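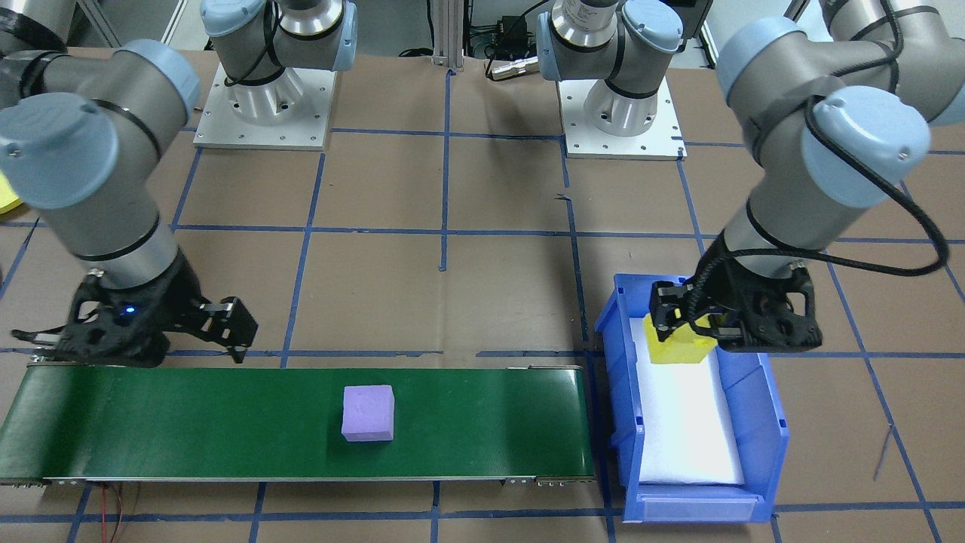
Two robot arms, with the conveyor belt and the bin.

I finished Isaiah last night. It has 66 chapters, and I read one a day except for the week I had the flu. My Bible starts it on page 712, and by the middle I had stopped looking at the page numbers.

I had never read the whole book before. In church we get it in pieces, mostly in December, and the pieces are always the same. The people who walked in darkness. Comfort, comfort my people. I could say those in my sleep. I could not have told you a thing about chapters 13 to 23, where one nation after another is told what is coming to it. Moab gets two chapters. I read them twice and still had to look up most of the towns. 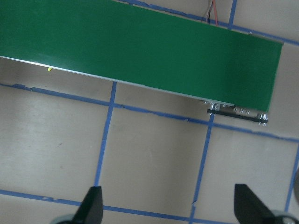

The change at chapter 40 is as sharp as everyone says. I grew up being told that one man wrote the entire book. Our pastor in Dulum taught it that way and I never had a reason to question it. Sigrun Rustad lent me a commentary that splits it into two or three authors, and I expected to be bothered by that. I wasn't, much. Before 40 the Assyrians are at the wall, and afterward people are being told they can go home from Babylon. Somebody was talking to those people - I don't need to know his name. 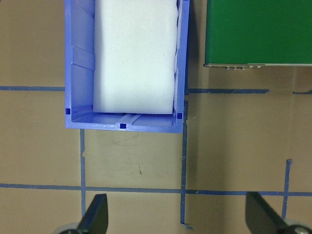
The blue bin with the white foam block in it.

What did bother me was chapter 6. Isaiah says "Here am I, send me," and that is where the Sunday reading usually quits. Then he is told to preach to people who won't listen, and he asks how long, and the answer is until the cities are empty. I have heard at least four sermons on "send me" and I don't remember the rest of it coming up in any of them.
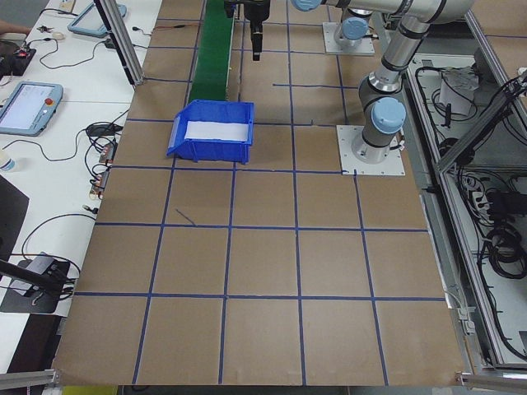
The work surface and its blue tape grid.

I skipped around in the commentary and will give it back on Sunday. The section on the servant songs is worth reading if you only read one part. Jeremiah is next. It's longer, and I may slow down to half a chapter on work days.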